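Die Kuppel auf dem Gindach

Als Lenuța Neagu den Bescheid zum dritten Mal gelesen hatte, legte sie ihn unter die Kaffeetasse und ging hinaus, um die Kuppel zu öffnen. Der Motor brauchte seine Zeit. In kalten Nächten blieb der Spalt auf halber Breite stehen, dann musste man mit der Kurbel nachhelfen. Heute war Juli, und er lief durch.

Das Observatorium auf dem Gindach bekam vom Bezirk Treneck seit jeher einen kleinen Zuschuss. Damit wurden der Strom bezahlt, die Straße geräumt und zwei halbe Stellen. Das Teleskop selbst gehörte der Universität, die es vergessen hatte. Nun stand in dem Bescheid, der Zuschuss werde zum Jahresende überprüft. Unterschrieben hatte Zamfira Costache, die Bezirksrätin für Haushalt und Kultur.

»Überprüft heißt gestrichen«, sagte Somkiat Srisuk. Er saß im Nebenraum vor den Bildschirmen und aß Brot mit Gurke.

»Überprüft heißt überprüft.«

»Beim Hallenbad hieß es auch überprüft.«

Lenuța antwortete nicht. Das Hallenbad war seit vier Jahren geschlossen. Sie setzte sich neben ihn und rief das erste Feld auf. In dieser Nacht standen Ene und seine Umgebung auf dem Plan. Ene war ein Kleinplanet, den hier oben jemand vor langer Zeit gefunden hatte, ein Brocken ohne besondere Eigenschaften. Man maß seine Position, man schickte sie weg, irgendwo wurde sie in eine Bahn eingerechnet. Im Archiv lagen 1.018 solcher Messungen. Die letzten 223 stammten von ihr.

»Wie viel ist es eigentlich?«, fragte Somkiat. »Vom ganzen Haushalt.«

»Weniger als die Blumenkübel.«

»Das solltest du ihr sagen.«

»Die Leute mögen die Blumenkübel.«

Gegen elf kam Nebel aus dem Tal, und sie schlossen wieder.

Zamfira Costache kam in der folgenden Woche selbst herauf, ohne Begleitung, in einem Wagen, der für die Straße zu niedrig war. Sie hatte flache Schuhe mitgebracht und zog sie auf dem Parkplatz an. Lenuța hatte mit einer jüngeren Frau gerechnet.

»Zeigen Sie mir, was Sie tun«, sagte die Bezirksrätin.

Das war schwierig, denn am Nachmittag taten sie nichts. Lenuța zeigte ihr den Spiegel, soweit man ihn durch die Streben sehen konnte, dann die Werkstatt und den Raum mit den alten Fotoplatten. Somkiat hatte am Vormittag gefegt. Er führte am Rechner auch noch das Modell für den Anbau vor, an dem er seit dem Winter saß: einen Lagerraum, in dem die Platten endlich trocken stehen sollten. Wände und Boden waren fertig, und ein Regal hatte er schon hineingestellt.
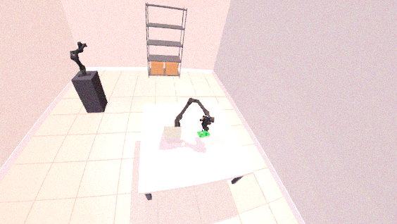

Lagerraum im Modell, Blick von oben

»Rosa?«, fragte Zamfira Costache.

»Rosa«, sagte Somkiat.

Sie beugte sich näher heran. »Und was kostet das?«

Er nannte eine Summe. Sie schrieb sie in ein kleines Heft, ohne den Mund zu verziehen, und fragte nach der Toilette.

Später saßen die beiden Frauen auf der Bank vor der Kuppel. Unten sah man Treneck, das Sägewerk, die Schule und die Umgehungsstraße, um die zwei Wahlkämpfe geführt worden waren.

»Ich will offen sein«, sagte die Bezirksrätin. »Frau Tudose von der Opposition hat beantragt, das Geld zu verdoppeln. Sie hat 500 Unterschriften dafür.«

Lenuța wusste davon nichts. Luminița Tudose war ein einziges Mal hier gewesen, bei einer Mondfinsternis, und vor dem Ende wieder gefahren.

»Verdoppeln wozu?«

»Das habe ich sie auch gefragt. Für die Zukunft, hat sie gesagt. Wenn ich jetzt dagegen stimme, bin ich gegen die Sterne. Wenn ich dafür stimme, fragt mich das Pflegeheim, woher auf einmal das Geld kommt.« Sie klappte das Heft zu. »Es wäre mir am liebsten, Sie würden mir sagen, was Sie brauchen.«

»Das, was wir haben.«

»Und den Anbau?«

Lenuța dachte an die Platten. In manchen Wintern musste man die Kartons mit Folie abdecken. »Den Anbau auch«, sagte sie. »Aber wenn es nur eines sein kann, dann das, was wir haben.«

»Würden Sie das öffentlich sagen? In der Sitzung?«

»Dass wir das doppelte Geld nicht wollen?«

»Ja.«

Ein Traktor fuhr auf dem Feldweg vorbei. Der Fahrer hob die Hand, und beide Frauen grüßten zurück.

In der Sitzung sprach zuerst Floarea Cozma vom Pflegeheim. Sie las vom Blatt ab, zu schnell, und musste am Ende noch einmal von vorn anfangen, weil das Mikrofon nicht eingeschaltet gewesen war. Danach redete Luminița Tudose. Sie redete gut. Sie sagte, ein Bezirk, der nicht nach oben schaue, schaue irgendwann nur noch auf seine Füße, und es gab Beifall von den hinteren Stühlen. Dort saß auch der Vertreter von Findlow, der Firma, die in der Gegend Montierungen verkaufte. Er klatschte länger als die anderen.

Dann wurde Lenuța aufgerufen. Sie hatte sich vier Sätze aufgeschrieben und sagte drei davon. Sie sagte, was Strom und Straße kosteten. Sie sagte, dass zwei halbe Stellen genügten. Sie sagte, der Anbau könne warten, wenn man ihnen Folie bezahle.

Es war still. Jemand lachte, vielleicht wegen der Folie. Luminița Tudose sah sie an, als habe sie sich in der Tür geirrt.

Der Zuschuss blieb, mit einer Stimme Mehrheit. Verdoppelt wurde nichts. Auf dem Gang gab Zamfira Costache ihr die Hand und ging gleich weiter zu einem Mann, der wegen der Umgehungsstraße gekommen war.

»Du hättest es nehmen können«, sagte Somkiat im Auto.

»Ich weiß.«

»Das Doppelte.«

»Ich weiß, wie viel das Doppelte ist.«

Er fuhr die Kehren langsam, wegen der Rehe. Oben war der Himmel klar — das hatte keiner der Wetterberichte versprochen. Lenuța stieg aus, noch in den guten Schuhen, und ging zum Schaltkasten. Der Spalt lief bis zur Hälfte und blieb stehen.

»Im Juli«, sagte Somkiat.

Sie holte die Kurbel.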